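Can it put the shopping away yet? Notes for a talk

By Catherine Kerr, January

These are the notes I spoke from at the Flidatton evening, tidied a little. I have left in the reminders to myself. The slides were mostly text so you are not missing much.

Start with the question I get asked. Someone's mother, or someone who runs a stockroom, wants to know if a machine can do the boring jobs yet. They don't mean welding car doors. They mean picking things up, putting them in something, and moving that something to a shelf.

Short answer: some of it, slowly, if you set the room up for it. Say this early so people can stop waiting for it.

Then the Clavov shop. Přemysl Šimek let me sit in his packing room for two mornings and write down every job that used hands. Most were tiny. Fold a flap. Turn a jar so the label faces out. Shake a basket to settle what's in it. He sells gift hampers, and his busiest week last year was 580 hampers. Ask the room who has packed one. (Pause.)

The point for this section is that baskets are hard. A cardboard box is flat on all sides and every box from the same batch is the same. A woven basket has a rim that is thicker than the walls, corners that are round, and sides that slope and give a bit when you squeeze. It also has gaps you can see the table through, which is a nuisance for any system that judges shape from a camera.

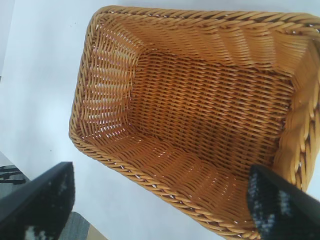 Photo: Ľubomír Ševčík

Leave this slide up while talking about grip. One finger is on the rim at the corner, the other is over the table to the left of the basket. A person would take hold of that rim without thinking. A machine has to choose a spot, decide how wide to open, and decide how hard is too hard. With rope-style edging the surface is all ridges, so the same squeeze can hold well in one place and slip a finger's width along.

Mention that empty is the easy case. Put 2 kg of jam at one end and the basket tips as soon as it leaves the table. People correct for that with the wrist before they notice it.

Next, numbers. Keep this brief, the last audience glazed over. Savivetti, who fit out small warehouses, gave me their log from a trial with mixed containers. They made 1,654 attempts at lifting a container and setting it down on a marked spot. Boxes and plastic crates went well. Baskets and soft bags made up most of the failures, and most of those were at the first touch: the container slid away, or one finger closed on nothing. Say clearly that this is one firm and one trial.

Then speed. Shagufta Tarar at Zwahlen timed her own staff against the machine. Her staff won every round, and one of them was on the phone. But the machine could be left going after everyone went home at six, and she thought that mattered more to her than the timings. I agree with her for stockrooms. I don't for kitchens, where you want the table clear before tea.

What to tell people who want one now:
Use containers with straight sides if you have the choice.
Keep them in the same place, on a plain surface.
Don't buy on the strength of a film unless you know how many goes it took.

Home chores. I am less hopeful here than I was last year. Washing, toys and shopping all end up in things like that basket, and no two houses have the same ones. Tidying a room someone has got ready is a fair test of the arm, but it leaves out the getting ready – and that is most of the chore.

Finish on the offer from Clavov: Přemysl will lend 200 baskets, mixed sizes, to any group that wants to try them and will share the failures as well as the successes. Give out his card. Questions.

Comments

Francine Kowalchuk
I was at the back and couldn't hear the bit about the gaps in the weave. Does lining the basket help? We line ours with paper anyway.

Catherine Kerr
It may help with the seeing. I haven't tested it, and it won't do anything for the rim.

packingbench
Straight-sided crates cost us more than the wicker ones did. Would have liked a slide on price.

Ľubomír Ševčík
Good talk. The second half could be longer and the Savivetti part shorter.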